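Notebook – natural dye bench, 12/15/23
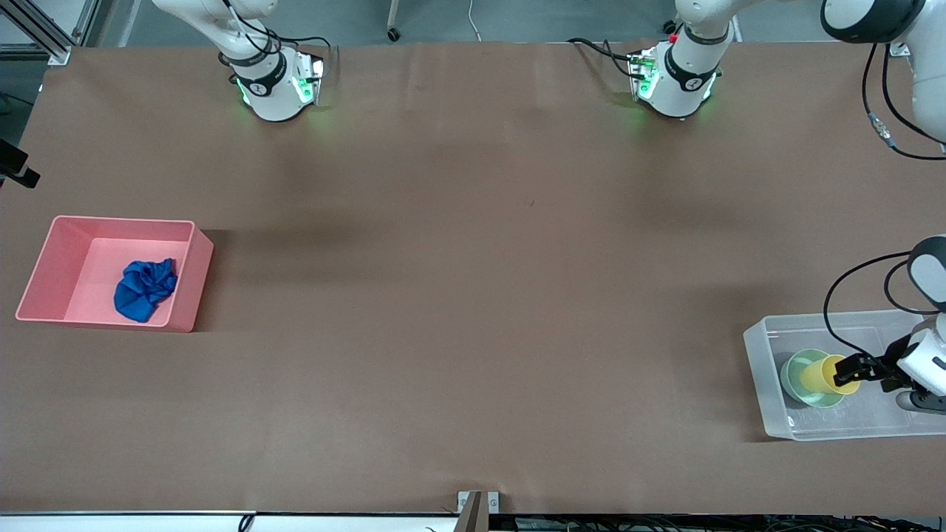 Category: Indigo / Vat upkeep

The small vat is alive again! After most of November spent sulking at a murky gray-blue, it has gone that gorgeous yellow-green under the skin, with a coppery film and a proper flower in the middle. I could have stood over it all morning.

What changed: fed it 15 g fructose and 5 g lime last night, stirred slowly, lid on, left it alone. Ka-ming had been saying for ages that we were starving it and I kept adding indigo instead. She was right, I was wrong, noted in ink.

Test strips, all from the Otimby cotton, scoured the old way:
Strip A – one dip, pale, a bit patchy at the fold
Strip B – three dips, airing between, lovely even mid blue
Strip C – five dips, deep, but some crocking when rubbed on white

B is the one I want for the Skostance samples. C needs a longer rinse before I judge it (Genivaldo thinks a vinegar bath, I want to try plain water first and compare).

Wool is next. The Pichler yarn came in at 300 g, softer than the last lot and very clean, so I may skip the second scour. Keep the vat cooler for it and go easy on the lime.

Crocking test on C to be repeated after 168 hours of drying, same white cloth, same number of rubs. Chak-lun has the rub block, ask for it back.

Brown paper on the big table is good for another while, just brush it down between batches. Order more fructose. Don't stir before noon tomorrow – let it settle!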